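Robots at Gulov's open day

I went over to Janville for the Gulov open afternoon in May and stayed until they were stacking the chairs. Most of it ran in simulation on a big screen, which I loved — the gripper's-eye view especially! 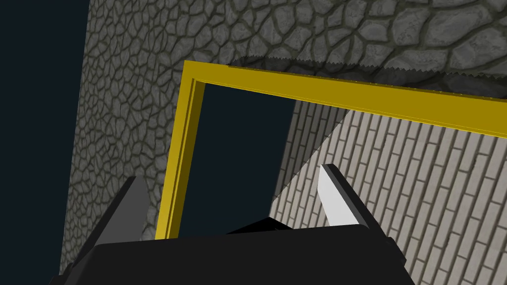
Page last changed: May, 4.20 pm

Mio Katayama ran the demo and took questions for over 20 minutes. I asked five of them (sorry, Mio). The other view has both arms in it, with a plank floor ahead and that lovely cobblestone texture on the walls. I'd happily have watched it all day.

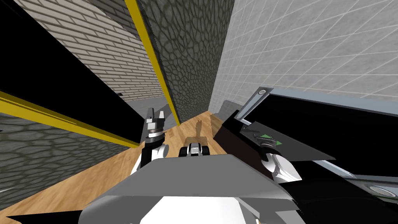

Getting there

Bus 5 from Prakadville stops by the gate.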